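3.2 Open vessels and their neighbours

The second group of items in the Zulach inventory consists of open vessels: bowls, basins and deep dishes kept on or near a table and used for holding, mixing or serving. The group was the most troublesome to classify. Plates and lidded containers could be sorted by outline alone, whereas bowls of nearly the same outline were put to quite different uses in different kitchens, and in several kitchens the same bowl changed its use between morning and evening.

Each of the 26 households in the Breltthorpe sample was asked to keep a table record for the length of the study. Entries were made on Stistix labels, one label per item, giving the item's usual shelf, its place on the table and the item set down nearest to it. Labels were fixed to a card and not to the vessels, after early trials in which adhesive on the outer wall changed how people held them. Entries with no nearest item were kept and coded as solitary.

3.2.1 Depth and wall

We treat a bowl as deep when its inner depth is at least half its diameter at the rim. The threshold is a matter of convenience. It separates the vessels that respondents called "mixing bowls" or "big bowls" from those they called "soup plates" with few errors, and the remaining cases were settled by asking the household what the vessel was called. Where two members of a household gave different names, both were entered and the vessel was left out of the counts by name, though not out of the counts by position.

Wall profile was recorded as straight, flaring or closed. A gently flaring wall was by far the most common profile among the deep bowls. Households gave two practical grounds for it: such bowls nest, and their contents can be reached with a spoon without catching on the lip. Closed profiles, in which the wall turns inward below the rim, occurred almost entirely among vessels kept for display, and these are taken up in section 3.4.

Capacity was measured with water to a line 30 mm below the rim. Measuring to the brim was tried and dropped. It gave figures larger than any household would use, and it penalised bowls with a wide flare, where the last few millimetres hold a good deal. No vessel holding less than 500 ml to the line was admitted to the group. Smaller ones are treated as cups, whatever their shape.

3.2.2 Rim

Rims were coded as plain, rolled, footed at the lip, or spouted. The plain rim is harder to describe than the others, having no feature to measure, and coders disagreed more often on it than on any other category. Most of the disagreement concerned slight thickening. A rim was finally coded as plain if a fingertip drawn from the outer wall over the edge met no step. With this rule in place the two passes of coding agreed well enough for the category to be kept.

The rim matters to the placing of a bowl more than we had expected. A rolled rim can be hooked with the fingers from one side, and bowls of this kind were often set near the table's edge and pulled towards the user. Plain-rimmed bowls were more often placed further in, with clear space on two sides. We do not claim that the rim causes the placing - plain-rimmed bowls in the sample were also the heavier ones - but the two go together, and the association holds when the largest bowls are removed.

3.2.3 Colour

Colour was entered in everyday words, separately for the outer wall and the inner surface. Separate entries proved necessary. Many pale bowls that were beige or tan outside were judged pinker, greyer or yellower inside, and some households had a firm opinion on which was the "real" colour. The Chin colour sheet used in the pilot, with 100 printed patches, gave no better agreement between coders than plain words did, and it took far longer. It was not used in the main study.

Pale neutral colours dominate the deep bowls. No household reported choosing a bowl so that it would match the table, although several mentioned that a light bowl makes it easier to see whether dry ingredients have been properly mixed. Dark bowls were more often given as presents and less often used.

3.2.4 The nearest item

For each vessel the record names the nearest item and its side, taken from where the user stands. Side was coded as left, right, in front or behind. Diagonal placings were assigned to left or right when the item lay wholly beyond the bowl's outline on that side, and to front or behind otherwise.

Nearest items fall into two kinds. Tools, such as spoons and whisks, lie close to the bowl and are moved many times in a single task. Loose items, by which we mean anything set directly on the table with no dish or board beneath it, are moved less and sit further off. Rounded loose items form a small class of their own. They tend to be given a clear patch of table, and respondents who explained the habit spoke of rolling. Oval items were said to settle more readily than round ones, and were put down with less care about the slope of the table.

Right-hand placings were more frequent than left-hand ones for both kinds. The imbalance is stronger for tools, as would be expected from handedness, but it does not vanish for loose items. Left-handed respondents were too few to test the point. Figure 4 gives the layout coded as R-loose, with a deep bowl of flaring profile and plain rim as the reference vessel.

Two limits should be noted. The records were kept by the households themselves, and a person asked to write down where a bowl stands may well stand it more tidily. The nearest-item rule also ignores everything beyond the first neighbour, so a crowded table and a sparse one can produce the same entry. Section 3.3 returns to the second problem with a measure based on the free surface left around each vessel. 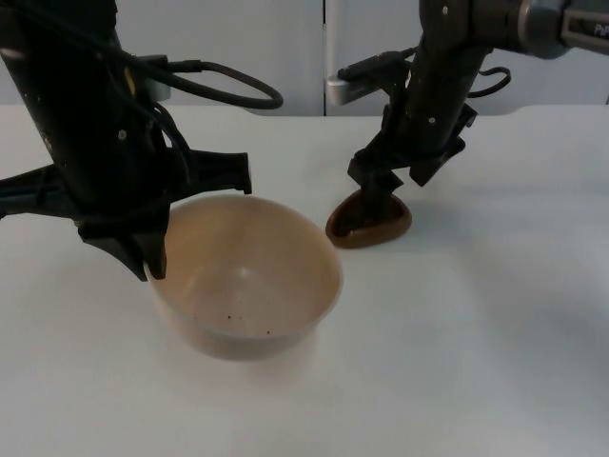
Breltthorpe, October

Figure 4. Layout R-loose. Reference vessel: round, deep, with a gently flaring wall and plain rim; colour entered as light beige to pale tan, inner surface with a faint pinkish cast. Nearest item: brown, rounded, oval, resting on the table to the right of the bowl. Codes as defined in 3.2.1 to 3.2.4.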